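News from the Kernton collection room
3rd September

Well, we passed 1,000 keepers over the summer! A keeper, for anyone new to this list, is a recording that made it through review and went into the training set. We've logged a lot more than that, of course, and the rest sit in a folder I try not to look at too often.

The big change since the last issue is that we've stopped chasing long tasks. Back in February we were recording whole kitchen routines, start to finish, and the Wister model would learn the easy first half beautifully and then fall apart. So now we record short pieces - one scoop, one pour, one lid - and join them up later. Reviewing goes faster, and my shoulders are a lot happier too.

I also have a new rule for myself, which is to slow down. When you've done the same move all morning you get quick and a little sloppy, and the model picks up sloppy right away (it learned my habit of tapping the spoon twice on the rim, and I didn't even know I had one). I now do sets of ten and then get up and walk down the hall. 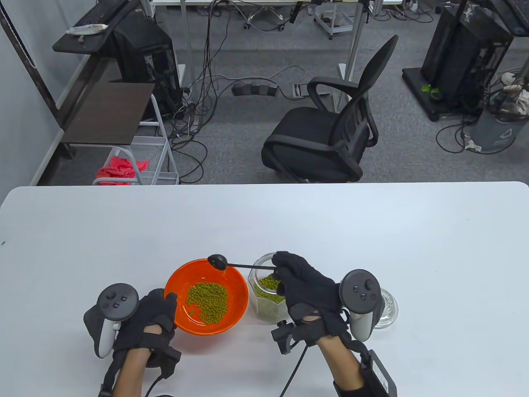 Scooping is the piece I've spent most of my time on, and it's harder to teach than I expected. Grasping a block gives you a nice clear yes or no, but a spoonful can be full, half full or three sad beans, and we had to decide what counts. Mung beans have been good to me so far. They roll, they pile up to one side of the orange bowl, and every pass with that long-handled spoon has to go in a bit differently, so the examples don't all come out the same. I've been trying to vary my approach on purpose as well, coming in from the side or starting shallow.

Of the keepers so far, 455 are scoops. I'd like to get that to 700 before we send the next batch over to Drovovdale for training, and then it's on to rice, which I'm dreading a little. The Fragkou labeling tool got an update too, so you can finally mark a partial scoop without throwing out the whole recording - if you review for us, please grab the new version before you start your next set!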